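List: odusance-steam
Date: 20 March 2024
Subject: Re: Wet bottoms and wrinkled tops, electric steamer

Encarnación Bustamante wrote:

> I have moved from bamboo to one of the all-in-one electric units, a heating base with a steel pot and a perforated tray on top. The buns are store-bought, frozen, pleated, the Nadach ones. In bamboo they came out fine. In the new unit the tops are spotted and wrinkled, and the bottoms are wet enough to stick to the tray.
>
> I use the full dial setting, fill the water to the line, and take the lid straight off when the time is up. Six or seven buns at a time. Is this the lid, the water level, or the number of buns? I would like to change one thing at a time if possible.

Replying to the whole list, as the same question came up in January and the thread drifted off into rice cookers.

Short version: all three contribute, and the lid contributes most. Bamboo absorbs part of the condensate and lets some vapor through the weave. Steel and glass do neither. Whatever condenses on the underside of the lid stays there until it gets heavy enough to run or drop, and the wall of the pot does the same on a smaller scale. A bun sitting near the wall collects water from the side as well as from above.

My unit is of the same type: white base, dial on the front, steel pot with a white handle on each side, separate glass lid. I am at 1,566 meters, where water boils a little under 95 C, so my times will run longer than yours if you are near sea level. Everything else below should carry over.

1. Placement

Start with the center of the tray and work outward, but stop before any bun touches the wall. With one bun, position hardly matters provided it isn't against the steel. With several, leave a finger's width between them to allow for expansion. The holes between the buns have to stay open. A tray that is mostly covered forces the vapor up around the edge, and then the outer sides of the buns get far more of it than the middle does. 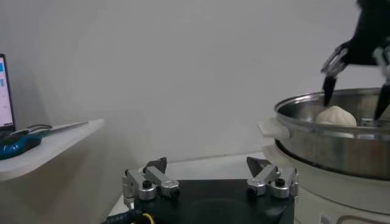 2. Handling before the steam

Frozen buns can go in frozen. If you thaw them first, do it covered and in a single layer, and move them with something that supports both sides at the widest point. The pleats are the weakest part. A bun lifted by the pleats when soft will tear there, and the tear opens further as the filling heats. A wide bowl is convenient for carrying a batch across the kitchen but poor for thawing, as the buns slide to the lowest point and press against each other.
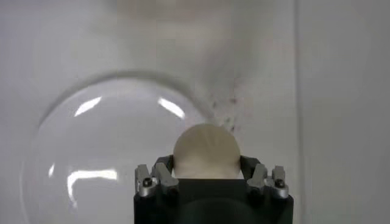 The contact patches are where the skin peels later, so put them on a flat plate with space between them if they have to wait more than a few minutes. Dust the plate lightly with flour. I use Lagman, but any plain wheat flour will do the job. Paper squares are fine too. Cut them only slightly larger than the base of the bun, otherwise they cover the holes and you are back to the problem in section 1.

3. Water and heat

Fill lower than the line. The line on most of these units is set for the longest program, and a batch of buns needs much less. At a full boil with the water at the line, drops are thrown up through the tray. That is most of your wet bottom, separate from anything the lid does. On mine, filling to half and setting the dial below maximum keeps the water at a steady boil without splashing. Check that there is still water in the base before a second batch. The thermal cutout works, but the scorched ring takes an afternoon with vinegar to remove.

Times, from closed lid and visible vapor, at my altitude: 7 minutes for thawed, twice that for frozen. Treat these as starting values and check the center of the filling with a probe.

4. The lid

Two separate problems. The first is dripping during the cook. Wrap the lid in a thin cotton cloth with the corners tied over the handle, clear of the heating base, and leave the vent holes uncovered. The second is collapse at the end. Taking the lid off at full steam drops the temperature at the surface of the dough faster than the inside can follow, and the skin wrinkles. Turn the dial to off, wait 5 minutes, open the lid a crack for one more, then remove it fully. Tilt it away from the tray as it comes off so the water runs to the rim and from there to the table.

Where the lid goes next is a matter of taste. Flat on the table, handle up, it leaves a ring of water but cannot fall. Have the serving plate on the opposite side of the pot so nothing has to be carried over the glass.
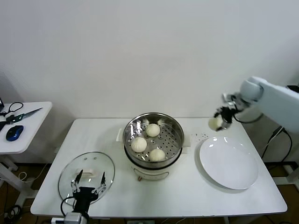 Orkine replied off-list, and has agreed to be quoted, that a cloth made no difference in a two-tier unit and that a domed lid fixed it instead: "The dome sends the water to the edge. A flat lid sends it wherever the table is not level."

I don't disagree, although a domed replacement in the right diameter is not easy to find. In a two-tier unit the lower tier also takes drips from the upper tray, and a cloth on the lid cannot help with that. Run one tier until the single-tier result is good.

5. Removing them

Silicone-tipped tongs, opened wide, lowered straight down on either side of the bun, closed with as little force as will lift it. If the base sticks, turn the bun slightly before lifting – do not pull. Start with the one that has the most clearance. If you stand the lid on its edge against the pot, keep it on the side you are not reaching from, and dry the rim first or it will slide.

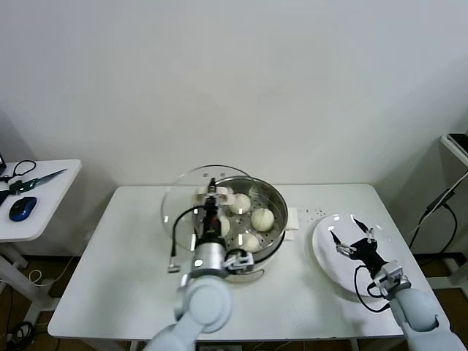

Encarnación asked in a second message whether to cut the number of buns before trying any of this, given the preference for one change at a time.

Yes, that is the cheapest test. Run four on an otherwise unchanged setup. If the bottoms are still wet, lower the water. If the tops are still spotted, add the cloth. Wrinkling without spots points to the opening step and nothing else. Please post the fill level and dial position with the results, as the January reports left both out and could not be compared.

The archive search only returns the most recent 3,000 posts, so the older bamboo threads have to be browsed by month.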